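Flondside sample handling – progress report to Hullmont, May

Bench layout
The white table is now in use at the Flondside office, on the grey carpet, with the rest of our furniture and cables crowding in behind it. Hullmont's grant of £300 went on racks, tubes and gloves, and the orange of the racks has proved impossible to lose, even for us. Tubes with blue screw caps are racked by hand, gloves on.
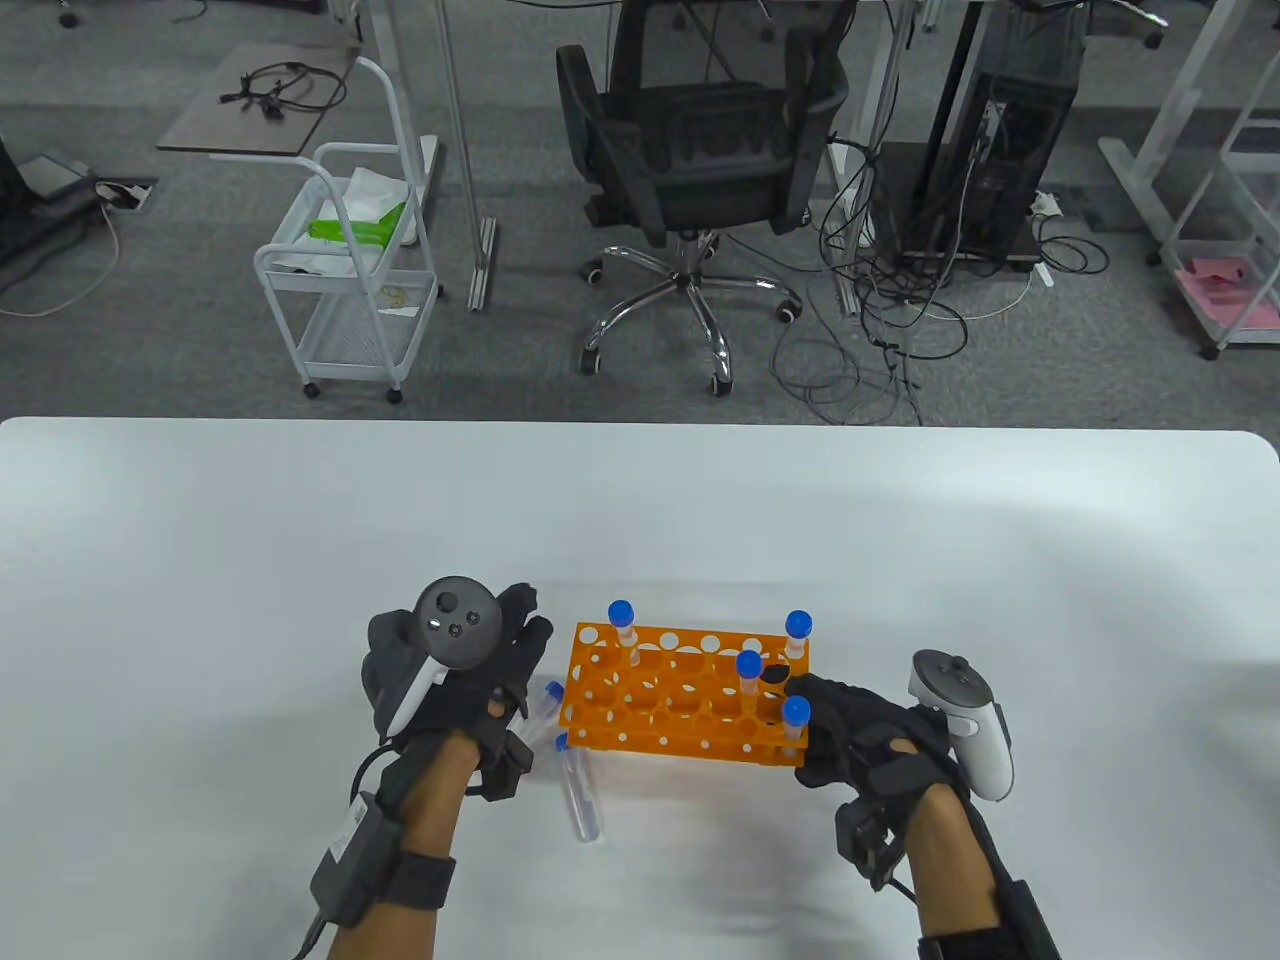 Racking trials
We have run 15 practice sessions since the last report. The clear tubes go in upright and are held near the cap, so the graduations stay in view.
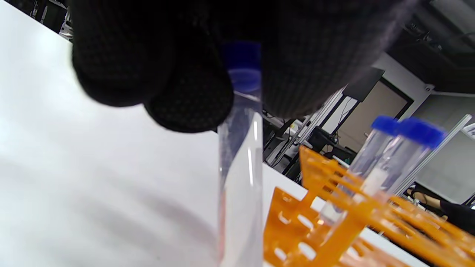
Sessions are now down to 2 a week, which suits everyone's patience. The written procedure, borrowed from Cisus and shortened by Rätsep, has shrunk to three pages – one of them is the contents page, and we are looking into that.

Still to do
Labels. The first batch came off in the fridge. A second order is in and should arrive before the next report.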